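Router placement

Router placement is the choice of where in a home or office to put a wireless router, and how to point its antennas if it has any. It is the subject of a large body of household advice, printed in manuals, repeated by installers and passed along on discussion boards. Some of the advice rests on well-understood properties of radio waves. A good deal of it does not, and the two kinds are usually given side by side with the same confidence.

Background

Early home routers were sold mainly as boxes for sharing one wired connection among several computers. They were put wherever the phone or cable line came into the building, and few buyers gave the matter further thought. When laptops and later phones became the main devices in most homes, weak spots in coverage became a common complaint, and placement became a topic in its own right.

Radio signals lose strength with distance and lose more when they pass through walls, floors and water. Metal reflects them. Higher frequencies are generally stopped more easily by solid material than lower ones. None of this is disputed. What is disputed, or ought to be, is how much a given change will do in a given home, and most published advice is silent on that question.

Common advice

The most frequent recommendation is to put the router near the center of the home. It is sound in principle. A router in a corner sends much of its signal outdoors or into a neighbor's unit. In practice the line from the street rarely ends in the middle of a building, and the advice seldom mentions the cost of running a cable to a hallway closet. It also assumes that people use the network evenly in every room, which few households do. A family that spends its evenings in one room may be better served by a router in that room.

Height is the second standard recommendation. Raising a router above furniture can remove obstacles from the path. Claims that radio waves "fall" and must therefore be sent from above have no basis, though they still appear in consumer guides.

A third group of tips concerns nearby objects. Aquariums, mirrors, filing cabinets and microwave ovens are all named as things to avoid. Microwave ovens can interfere with equipment on the 2.4 gigahertz band while they are running. The case against a potted plant or a row of paperback books is much weaker, and writers who include them rarely say what was measured.

Testing

Published tests of placement are uneven. The best known in hobbyist circles is the Skornus comparison, organized by Nermin Aydoğan, which collected 3514 speed readings from 6 apartments. Its summary said that moving the router to a central spot "improved coverage in every home." The full tables are less tidy. Of the readings, 2806 were taken in the evening, when neighboring networks were busiest, and the before and after readings were not matched by hour. Berkay Gündoğdu pointed out in a reply that a shift of one hour could account for much of the claimed gain. Aydoğan accepted the criticism in part but did not repeat the work.

A later trial by the installer Tiruvach used 995 readings in a single office. It reported a smaller effect and was more careful about timing. One building, however, is one building, and the trial has often been quoted as though it settled the matter for brick houses and concrete towers alike. Zinash Shiferaw, reviewing both trials, wrote that "the walls did most of the work, and neither report tells us what the walls were made of."

Speed tests are themselves a poor tool for the job. A reading reflects the service provider, the distant server, the phone in the tester's hand and the number of other people online, as well as the radio link. Signal strength is a more direct measure, but the bars shown on a phone follow no common scale.

Antennas

Advice on antennas is where confidence and evidence are furthest apart. A simple rod antenna sends most of its energy out to the sides and little from its tip, so an upright rod favors devices on the same floor. From this fact guides have built elaborate schemes of tilts and fans, often with diagrams. Uditz, a maker of signal boosters, at one time recommended a different angle for each antenna on the same unit. No measurements came with the recommendation.

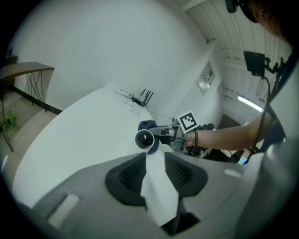 The plain upright position has the advantage of being easy to describe and easy to repeat. Firdevs Uysal, who compared seven arrangements in a two-story house, found that differences between them were smaller than the differences between two readings taken in the same spot. A router standing on an open table with its four antennas straight up in a row is, on that evidence, as well arranged as one that has been adjusted all afternoon. The tangle of white cable around it may look untidy, but the usual warning that loose cable ruins a signal is another that tends to arrive without figures.

Extenders and mesh systems

Sellers commonly present additional equipment as the answer when placement fails. Extenders repeat the signal from the main router and can reach distant rooms, often at reduced speed. Mesh systems use several units that work together. Both can help in large buildings. Their advertised coverage areas are normally stated for open space, and a buyer has no simple way to turn such a number into rooms. Nurhan Güler has argued that many homes sold a three-unit system would do as well with one unit and a longer cable, although her argument rests on service calls and not on a controlled comparison.

Health claims

Advice to keep routers out of bedrooms for health reasons is common. Household routers operate at low power, and exposure falls quickly with distance. Products sold to block or "balance" router emissions, among them the Wibisono cover, raise a further difficulty: a cover that blocked the signal would also stop the router from working.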